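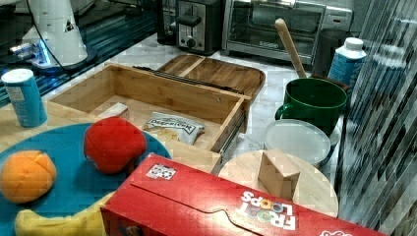 Every kitchen should have one drawer that is allowed to be wrong. I mean a drawer where a bag of chips can lie next to whatever else was in your hand, and no one has to answer for it.

I held the opposite view for years. When we moved to Rellumlow in July I bought dividers, labels and a set of matching jars. The whole business came to $552, and I could have bought a decent stove hood for $831. By winter the jars were full of things we didn't eat and the chips were on top of the fridge.

The trouble with a strict system is that it has no place for the thing that just came home. A towel bar, for example. It isn't food and it isn't a tool, and until you get around to putting it on the wall it has to live somewhere. In a strict kitchen it goes on the table and stays there.

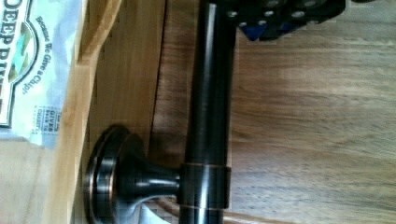
A loose drawer takes that kind of thing for a week or two. Then you empty it, put up what needs putting up, and start over. I do mine on the first of the month and it takes less time than making toast.

People will say one messy drawer turns into five. Mine hasn't. The wooden spoon still stands in its mug by the toaster oven, the counter gets wiped every night, and the mess stays behind a drawer front — I think that's a fair deal. I gave the dividers away.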